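Andlow pauses glove sessions after a cable snag and a scare with the folding arm

Posted Jun 10, 2024
Filed under: Shop news

If you came by the Sturkden building last week and found the folding room locked, sorry about that! We had a fault, a fairly dumb one with a fairly scary result, and I promised a few of you I'd write it up once we knew what had happened. We mostly do now, so here goes.

Quick recap for anyone new. Andlow teaches robot arms to handle laundry and other floppy stuff, and we do it by having people fold things at a table with sensor gloves on. The gloves log where the hands and fingers go, and later the arm gets to practice from those recordings. Most days the arm is off while people fold. The exception is what we call mirror mode, where the arm (we call it Radia, after the project) copies the right hand live from behind its fence, so we can see whether the glove data makes any sense. Mirror mode is where it went wrong.

Kaja Kütt was folding that afternoon and I was on the laptop. She reached forward to pull a sleeve flat, the right glove cable caught on the corner of the table, and the plug at the wrist came half out. Half out is the worst kind of out. If it had dropped completely, the software would have noticed the missing glove and stopped Radia, same as it has every time we've tested it. What we got was a glove that was still talking but talking nonsense, and for 2 seconds the arm believed every word of it. It swung hard to the right, hit the fence panel, bent it, and knocked a bin of folded shirts across the floor. I hit the stop button. My thumb is still a bit sore, if anyone wants to know how hard I hit it.

Kaja is fine. She was on the other side of the fence the whole time and well out of reach, and nobody else was in the room. But a bent panel is a bent panel, and none of us felt like shrugging it off, so we shut mirror mode down that same hour and then paused regular folding too while we looked at the gloves.

Anisa Pattinasarany went through the logs that night, bless her. She found 164 bad readings from the right glove, all packed into that one little burst, and not a single one had been thrown out. We do have a check for hand positions that jump too far. It was set at 300 millimeters between readings, a number somebody (okay, me) picked in February when we were getting false stops all day long and I was fed up with them. The jumps in the burst were nearly all under that. So the filter did what I'd told it to do, and what I'd told it to do was no good.

She also went back through the older recordings to see if loose plugs had been messing with them too. Out of 3,610 folding sessions she's flagged a handful that look odd, and they're out of the training set until we've watched each one. That's slow going and I'd rather not guess how many will survive.

So, what's changed. The jump limit is way lower now, and yes, the false stops are back, and yes, I'm going to live with it. Radia's top speed in mirror mode is cut in half. The plugs now have a little locking collar from Kairys, our parts supplier down the road, who dug them out of a drawer for us the same day (thank you!!). And there's a new rule that you tug both plugs before you start, every time, even if you only got up for coffee.
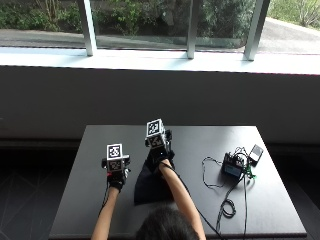 Regular folding is open again, with the arm powered down and the key out of its cabinet. Mirror mode stays off until the new fence panel is in and Anisa has run her unplugging tests, where she pulls the cables out halfway, a quarter of the way, at an angle, whatever she can think of. She has a long list and seems to be enjoying it a little too much.

One thing we haven't settled is the cable itself. Kaja wants it fixed to the forearm with a soft strap so there's less of it to catch. I tried that for a morning and it pulled at my wrist whenever I reached for the far end of a towel, so I'm not sold yet. We're also looking at clipping it along the chair, or putting rounded guards on the table corners. If you've done glove sessions with us and have an opinion, send it over, especially if you're shorter than I am, which is most of you.

People with sessions booked for mirror mode will get an email with new times once the panel shows up. Everyone else, your usual slot is fine, and the side door code hasn't changed.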